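Plerkville Public Library
1/5 Starting Friday, the Plerkville Public Library will no longer charge overdue fines on books, magazines or DVDs.

2/5 Existing overdue balances of up to $100 will be cleared automatically. Cardholders do not need to call or visit.

3/5 Fees for lost or damaged items remain in place. A replacement bill is mailed after 77 days.

4/5 The Zokley Street entrance is step-free, and a wheelchair may be borrowed at the front desk.
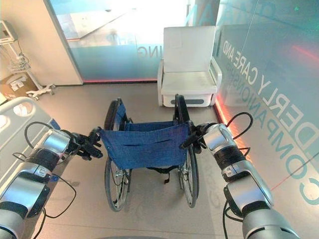
5/5 Questions about your account? Please call the front desk after 2 p.m.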